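Pludeven: tracking notes and pictures

Pludeven is the tracking and playback software we write for two-handed gripper work. It takes the wide-angle video from each gripper, works out where both are in the room, and turns that into paths a planner can use. The gallery covers the perception side.

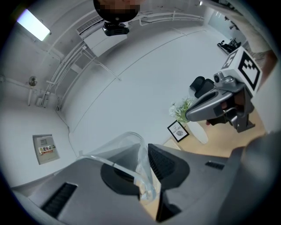
The other gripper comes in from the right with its marker cube on top. Pipes, the air conditioner and the electrical panel all give the tracker edges to hold on to.
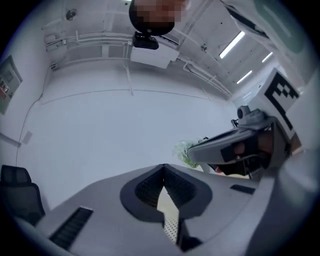 Marker tilted at an angle, with the ceiling lights on the same side. Bare wall across the middle.

Zeyu Xue

The two grippers are tracked separately first. Each one gets its own path from its own lens, and the marker is used to tie the two paths together. Anqi Hao wrote that step in March and it has changed little.

Plain white walls are still the weak spot -- the tracker finds few corners there and leans on the ceiling. Version 3 drops any stretch where the match count stays under 43 and flags it for review. Suqin Song is rewriting the lens model so that points near the rim can be kept.

The planner reads paths at 100 steps per second. Settings are in the Usmani folder, one file per lens.

Page updated 5/22/25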